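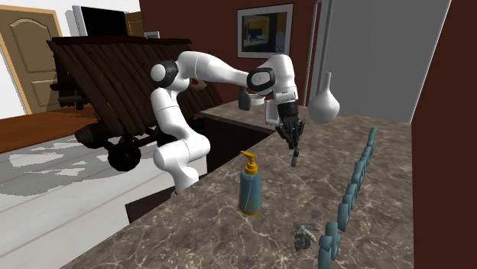 Tiveo Recalls Countertop Control Update After Stop Fault

ERKHOLM, May. Tiveo has withdrawn version 6.2 of its countertop control software after a fault delayed the protective stop on arms working close to a fixed surface. No injuries have been reported. The fault was found in simulation and then confirmed on two arms at the company's Tramholm test hall.

In the fault, the arm receives a stop request while the gripper is moving down toward a counter. The software treats the request as a repeat of an earlier one and finishes the current move before stopping. In most runs the extra travel was small. In the worst run the fingers continued for 6 centimeters.

Tiveo's safety group repeated the move 664 times on a simulated marble-patterned counter, using views from the gripper and from the side of the room. The late stop showed up only when the arm had been paused and restarted during the same job.

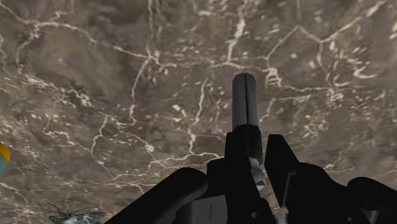 What customers should do

Sites running version 6.2 should go back to version 6.1 before the next shift. Until that is done, keep people outside the marked work area whenever the arm has power, and do not use the pause button in the middle of a job. The hardwired emergency stop is not affected and works as before.

"We released this update with a gap in our testing," said Sombat Wattanapong, head of product safety at Tiveo. "We tested pausing and we tested stopping. We did not test one after the other near a surface, and we should have."

A corrected version is being checked by Wanigasekara, an outside test firm, and will be released when that work is finished.
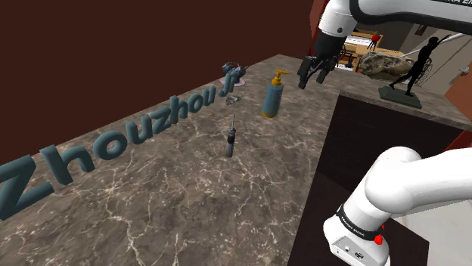 Simulated test counter with the gripper open above it, near a pump bottle and a screwdriver. Source: Tiveo.

Customers can reach the Tiveo service desk in Erkholm through their usual support contact.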